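3.2 Who keeps the books, and when

I went into this part of the study expecting the size of a business to explain most of its bookkeeping habits. It did explain a few. Still, what struck me as I read through the survey answers was how much came down to the hour of the day. We sent the survey to 1193 owners of small firms in and near Flurstead and got 1061 usable replies, and a big share of the comments mention doing the books after 9 p.m., usually at the kitchen table, usually with the TV on.

I should say what I mean by "doing the books." I counted anything that moves a receipt or an invoice into a record the owner could hand to a tax preparer. Typing numbers into Plavton counts. So does writing them in a spiral notebook (I saw plenty of those!). Tossing receipts in a drawer doesn't, though I went back and forth on that one for weeks.

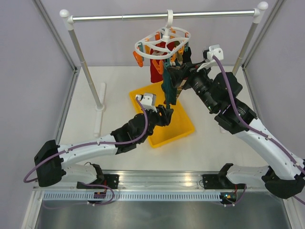 Figure 2. Small drying rack with a round hanger and clothespins.

Author: Lecturer in Accounting, Flurstead

For the closer look I picked 87 owners and asked them to keep a short diary through March, right when sales tax and income tax paperwork start to pile up. Some used Hatex to log their entries, some used Ojo, and a few mailed me paper pages, which I typed in myself. I didn't pay anyone, but I did offer a free one-hour review of their records, and nearly everybody took me up on it.

The diaries were messier than the survey and a lot more fun to read. Owners who told us in the survey that they updated their records weekly often skipped two or three weeks, then caught up in one long sitting. I coded those as "batch" keepers. A batch keeper might enter 100 receipts in a night, and the mistakes tend to show up late in the pile: doubled entries, a personal purchase put under supplies, a refund booked as income. I come back to the refund problem in Section 4, where I compare the diaries with the filed returns.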